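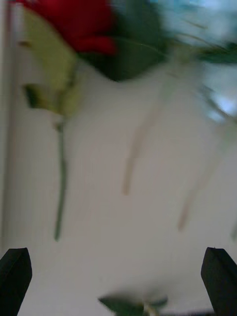 Figure 1. Deep red petals with green leaves.

Unit 9: Political Symbols and Campaign Messages

A symbol lets a candidate or party be recognized without a long statement. Colors, flowers, slogans and typefaces all serve this purpose, and voters often read them differently from what the sender intended.

Key terms: emblem, slogan, borrowed imagery, target audience.

Reading: Furtado course packet, pages 8 to 10.

Assignment: Select one campaign message issued in March. Identify its audience and explain how its wording might be received by opponents. Submit one page by 2018-06-20.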